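Fehr Tischdecken-Beschwerer, Satz zu 6 Stück
Artikel von Oltley, Abteilung Garten und Balkon

Lieferbar, Versand in der Regel am nächsten Werktag

Wer im Freien isst, kennt den Moment: Die Teller stehen, der Wein ist offen, und die Tischdecke beschließt, den Nachbarn zu besuchen. Man kann dagegen Steine auflegen, Wäscheklammern opfern oder den Schwiegervater bitten, die Ellbogen nicht vom Tisch zu nehmen. Wir verkaufen stattdessen kleine Gewichte mit Klammer. Sie sind nicht schön im Sinne eines Museums, aber sie hängen unten am Saum und halten den Mund.

Jedes Gewicht bringt 40 Gramm auf die Waage. Das klingt nach wenig und reicht für Baumwolle, Leinen und die üblichen Karostoffe bei dem, was der Wetterbericht »mäßig windig« nennt. Bei Sturm essen Sie bitte drinnen.
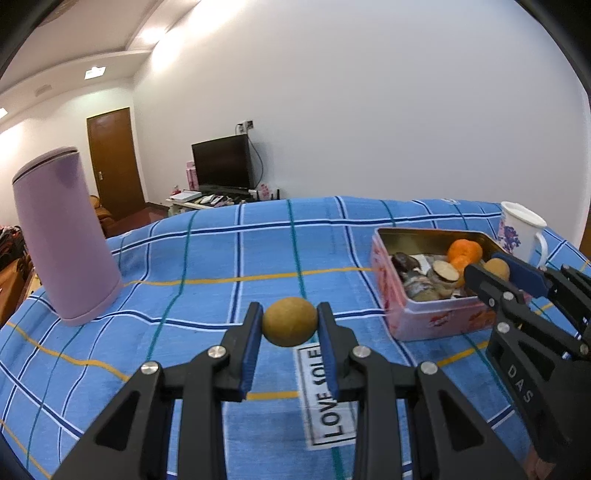
Die Klammer greift Stoffe bis zur doppelten Saumstärke, auch wenn die Großmutter den Saum dreimal umgeschlagen hat, weil man ja nie weiß. Innen sitzt eine Gummilippe, die keine Druckstellen hinterlässt, sofern man die Dinger nach dem Sommer wieder abnimmt. Im September reicht völlig. Wer sie bis zum Frühjahr dranlässt, bekommt von uns Mitgefühl, jedoch kein Geld zurück.

Technische Angaben
Gewicht je Stück: 40 g
Höhe mit Klammer: 9 cm
Körper: Zinkguss, matt lackiert
Klammer: Edelstahl mit Gummilippe
Farben: Schiefer, Salbei, »Grirville« (ein Beige, das sich für etwas Besseres hält)
Inhalt: 6 Stück im Baumwollbeutel

Für runde Tische empfehlen wir alle sechs, gleichmäßig verteilt. Bei eckigen genügen vier an den Ecken, die übrigen zwei verschwinden erfahrungsgemäß in der Küchenschublade neben dem Korkenzieher. Für die lange Festtafel gibt es das Paket Wakadley mit 16 Stück und demselben Beutel, nur größer.

Pflege: feucht abwischen. Vor dem Waschen der Decke abnehmen. Die Trommel Ihrer Maschine ist da nachtragend.

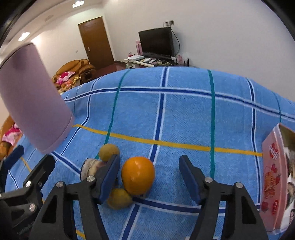

Annick Pelletier schreibt, sie habe die Gewichte in Salbei seit dem Frühsommer auf der Dachterrasse und sei zufrieden, bis auf die Klammern, die anfangs so stramm säßen, dass man zwei gesunde Daumen brauche. Nach ein paar Mal Öffnen gehe es besser. Vier Sterne, den fünften gebe es, wenn der Beutel eine Schlaufe zum Aufhängen bekomme.

Antwort von Oltley: Die Schlaufe ist notiert. Die Daumen können wir leider nicht mitliefern.

Carter MacLeod fragt, ob die Klammern auch an Wachstuch halten. Ja, bei glatter Ware aber bitte den Saum einmal umschlagen, sonst rutschen sie ab und landen auf Sandalenzehen.

Ersatzklammern sind einzeln erhältlich, siehe Zubehör.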